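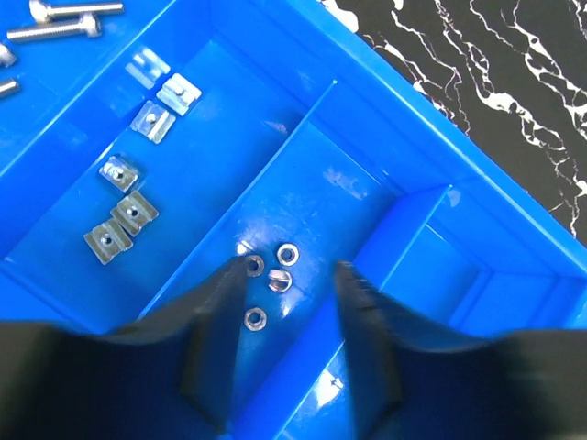 5/2/23, Jaston notebook, small parts picking

Started the day on the mixed-parts episodes, mostly because I'd been putting them off. The plan Mehrangiz and I wrote up last week says each episode starts with the fingers over the part to be picked, and it sounds so easy on paper! Then you get to a start like the one with three hex nuts and a slotted screw all bunched up between the fingertips, and the T-slot nuts in their own row one compartment over, and you have to decide which one "the part" is. I went for the screw every time. The domed head gives the fingers something to close on, and a hex nut lying flat on that glossy blue plastic just wants to skate away from me. My nut attempts from yesterday were miserable and I've marked most of them as fails in Endis.

Question for Mehrangiz: do we want the prompt for these to say "pick up the screw" or "pick up the slotted screw"? I've been typing the short one. There are socket head bolts in the corner compartment of the same tray, and I can imagine somebody arguing that a bolt is a screw. If we change it, we change it everywhere, and I'd like to do that before the next export and not after.

Running total as of lunch is 1,273 good episodes out of the 2,000 we promised for Jaston. I recorded a batch of 100 this morning, and I'm keeping the batch size at 100 because that's what my wrists will take. Past that I get sloppy on the leader arms, and the sloppiness goes straight into the data (the October set is full of it, you can see the hands getting tired toward the end of every session, little double taps and wobbles all over the place).

After lunch, two-arm stuff with the long tray. Notes on that below.

Setup first, so I don't have to work it out again. Tray goes on the black marbled top at a slant, and I change the slant a bit between episodes. No tape marks this time. Last time we had tape marks and the policy learned to love the tape. Screws get dropped in by hand from an inch or so up so they land however they land. No arranging! I caught myself nudging one straight and made myself drop it over again. 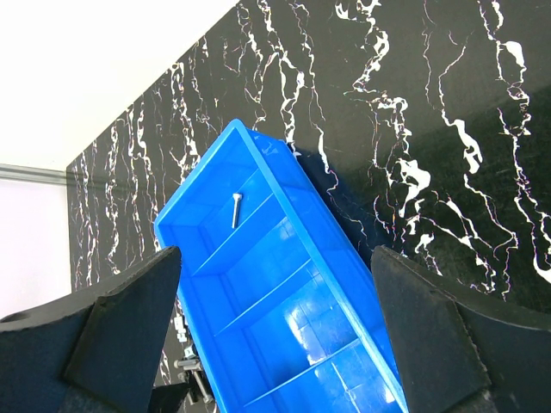 Holding the tray steady is its own task now, separate from the picking, and I think that was the right call. In the old recordings the grip on the tray was something we did on the way to the interesting part, so it came out different every time: sometimes high on the wall, sometimes down near the floor, sometimes only one finger really touching. Now I line up with a finger on either side, come in slow, and close on both long walls. With a single screw up in the far compartment it's easy to judge from the wrist view whether I've bumped the tray, and with the dividers running across I've got something to line up against too. My one complaint is the glare. The lower compartments throw back bright reflections, and when I'm steering by the wrist view my eye goes there instead of to the screw.

I tried turning the overhead light down for a few episodes and then decided against it and turned it back up. The Drustska people will be running under whatever light they've got, and I doubt they'll be dimming it for us. Leaving the glare in. If training chokes on it we'll know soon enough and can do a matte tray set as a comparison, but I'd want to argue about it over coffee first, that's a lot of extra episodes.

Things that went wrong this afternoon, in no special order:

The left leader arm drifted again. I re-zeroed it twice. Same joint as before, and I've written it on the whiteboard in Troncoso so whoever's in there next can look at it before they start and not halfway through a batch like me.

Endis stopped saving the notes field for a stretch. Episodes are fine, the notes are blank. I filled in what I remembered and left the others blank, so please don't go reading anything into the empty ones.

One time I closed on the tray so hard it popped up at the far end and the screws hopped. Marked as fail, kept the recording. I kind of think we should be keeping more of these.
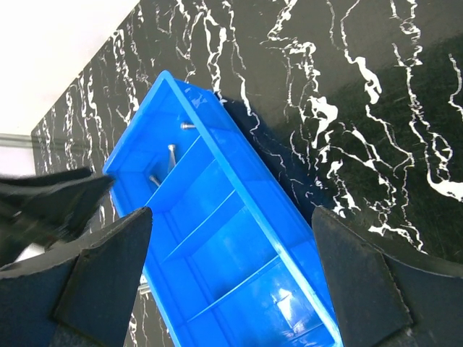
Wrist view, long tray, three screws in the end compartment. Note the blur at left.

I want to talk about that blur, by the way. When one arm swings past the other one's camera you get a big dark smear on the side of the picture, and our quality check in Endis flags it as a bad frame. I've been overriding the flag by hand. It's a real thing that's going to happen every time two arms share a table, and if we throw those episodes out we'll be teaching the policy that the other arm doesn't exist. So for now: motion blur from the other arm is OK, blur from my own jerky driving is a fail. I know the line between the two is a matter of taste. Mehrangiz, if you label a batch this week, could you do it without looking at my labels so we can compare?

Also, the count in the compartment. I've been switching between one, two and three screws and putting the number in the notes (except where Endis ate it, see above). Nothing over three yet. They start lying across each other, and then it's a different problem and I'd like to save that one for a fresh brain.

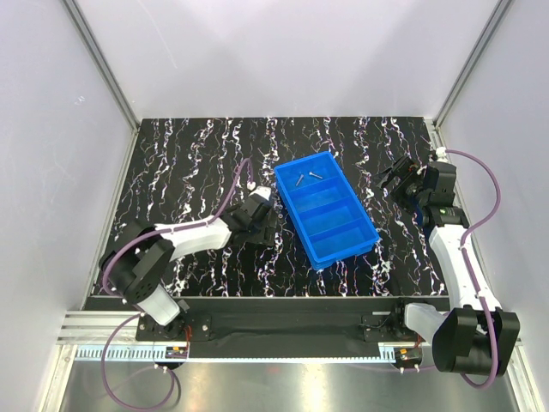

Fixed camera, both arms at the tray. Two screws up top, other sections empty.

The fixed camera is worth the trouble, I've changed my mind on this one. From the wrist I can't tell what the cables are doing, and the purple one on the right arm makes a pretty generous arc. I never felt it pull, but I do want to go back through the afternoon episodes and check the loop at full reach.

To do:
Re-export the morning batch once the prompt wording is settled.
Ask about a spare for the drifting joint.
Check the purple cable in the side recordings.
More nut attempts, maybe with the fingers coming in flatter. Ugh.
Back up the drive before going home, already did it once but the afternoon isn't on there yet.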